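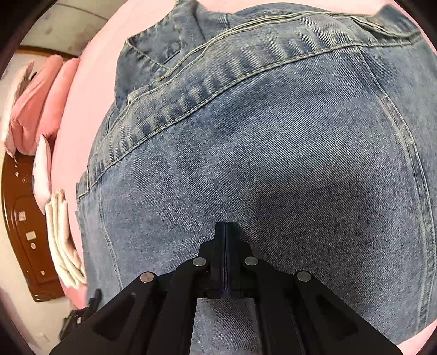 WHY ARE JEANS SO TOUGH? (and why is a towel so soft?)
A Wundia quick explainer for kids
By Carla Haddad

Laundry time! Big heap of clean stuff on the bed. Boring? Nope. Every piece in that heap was made a different way, and your fingers can tell. Go on, close your eyes and grab one. Jeans or towel? Easy.

So how come?

First, the jeans.

Jeans are made of denim. Denim is mostly cotton, which is a fluffy plant. Fluff gets spun into yarn (twisted, twisted, twisted) and then the yarn gets woven. Weaving = some yarns go up and down, some go side to side, over and under each other. Like a basket.

But denim has a trick. Look really close at a pair of jeans. Nose right up to it. See tiny slanty lines? That slant is called TWILL. Each yarn skips over a couple of others before it dives under, and the next row does the same thing but shifted over one. Skip, shift, skip, shift. You get slants. Yarns can squeeze in nice and tight that way, so the cloth is thick and strong.

Why blue?

The up and down yarns get dyed blue. The side to side ones usually stay white. Turn up the bottom of your jeans and the inside is much paler, becuase that's where the white yarns show.

The blue dye is called indigo. It mostly sits on the outside of the yarn and doesn't soak all the way to the middle. Rub it, wash it, slide down a slide in it, and a bit of blue comes off. So jeans fade. Knees first, usually. Seams get streaky too.

All those stitches

Find the seams. A seam is where two pieces of cloth are joined. On lots of jeans you'll see two rows of tan or orangey thread side by side. Two rows hold better than one. If one pops, the other is still hanging on. Good plan for people who climb trees.

Some words to show off with:

Waistband: the thick folded strip at the top.
Yoke: the slanty panel under the waistband at the back. It helps flat cloth curve round your bottom. Yes, your bottom has its own engineering.
Belt loop: you know this one.
Topstitching: the stitching you can see on the outside.

OK, towels now.
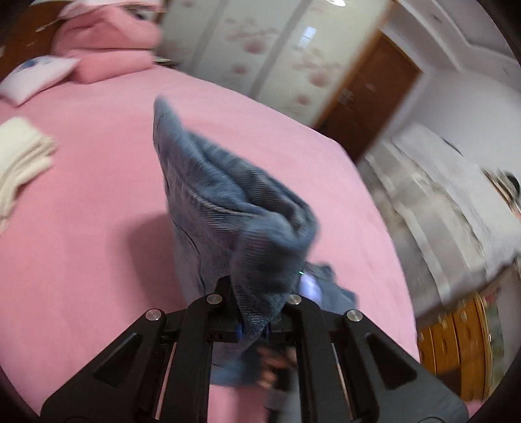

A towel has a different job. Jeans need to be tough, a towel needs to drink. Lots of bath towels have teeny loops of yarn all over, hundreds and hundreds. Water creeps into the loops and into the gaps between them. More loops, more places for water to hide. Other towels have ridges or little waffle squares instead. Run a finger across and feel the bumps.

And towels flop! Pinch one in the middle and lift. It makes a sort of tent, or a ghost. Now try it with jeans. Much stiffer, right? The way cloth hangs is called DRAPE. Soft, loose cloth drapes in lots of folds. Thick tight cloth sticks out and does what it wants.

Then there's the bed sheet. Also woven, but with thin yarns, so it's smooth and flat. A fitted sheet has stretchy elastic at the edges to hug the mattress. (Folding one is really hard. Grown ups can't do it either. Ask them.)

TRY IT: the drip test

You need: an old towel, old jeans, a spoon, water, a tray. Ask first!

Lay a bit of the towel and a bit of the jeans on the tray.
Drip one spoonful of water on each.
Count slowly until the water soaks in.
Which was faster? Write it down.

Béla Dobos tried this with his class and the towel won by miles, but one old pair of jeans did pretty well. Old cloth often drinks better than new. New cloth can have a coating on it from the factory, and that washes out after a while.

Helping with the folding

Jeans: one leg on top of the other, then fold up from the bottom, 2 times. Done.
Towel: in half, in half again. Smooth it. Stack it.
Check pockets before the wash, not after. Tissues are the worst. Little white bits on evrything.

Got a cloth question? Send it in to Rūta Grigaitė at the Wundia kids' desk. Next one up: why socks go baggy.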